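Gretska Language Circle is looking for participants for our autumn conversation groups at Huaranga House. We welcome adults who already speak a little Spanish and want to practice it with patient people. The groups begin in September and meet in the evening at 6:30, for 93 minutes with a short tea break. Each group has 4 learners and 3 native speakers — so everybody gets time to talk.

The participation is free. You only need to bring a notebook and be ready to make mistakes. To apply, please write us a few sentences about yourself and leave them in box 343 at the Gitier library before the end of August.

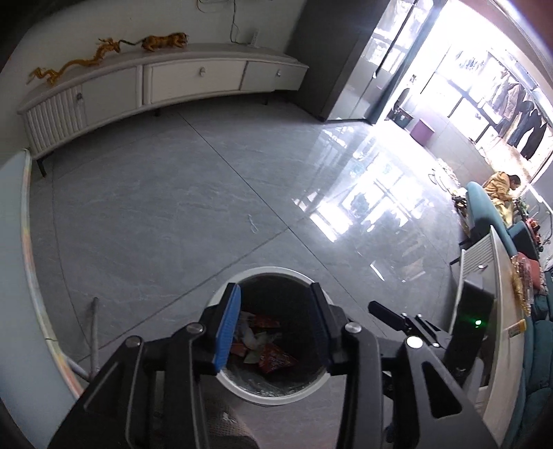
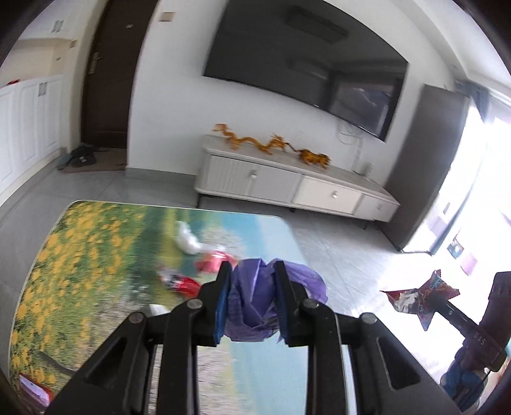 Ornerora: I joined the spring group as a beginner and was afraid of the grammar, but they correct you very kindly. Is it possible to apply a second time?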